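Home | Tables | Bowls | Storage | Spares | Contact

Rorkitz slatted side table, small

Light wood, four legs, slatted top. The slats run parallel with an open gap between each, so crumbs and water pass through to the surface below. A horizontal apron rail joins the legs at the front. Supplied flat with eight screws and a hex key. Maximum evenly distributed load is 9 kg – do not stand on it.

The open space under the top takes shallow bowls. Claser plastic bowls are sold separately in orange, lime green and dusty blue, and may be mixed in one order.

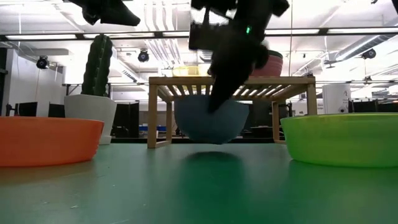

Thodoris Makris writes that he keeps his on a kitchen bench and finds the gaps easier to clean with a bottle brush than with a cloth, though he would have liked a second colour of timber.

Finish and care: wipe with a damp cloth and dry along the grain. Do not soak. Re-oil every June or as the colour fades. Bowls may be washed by hand at up to 50 degrees; keep them out of the microwave.

Spare legs and screws are stocked by Tridia. Orders over $60 ship free.

We use cookies to remember your cart. Accept | Manage settings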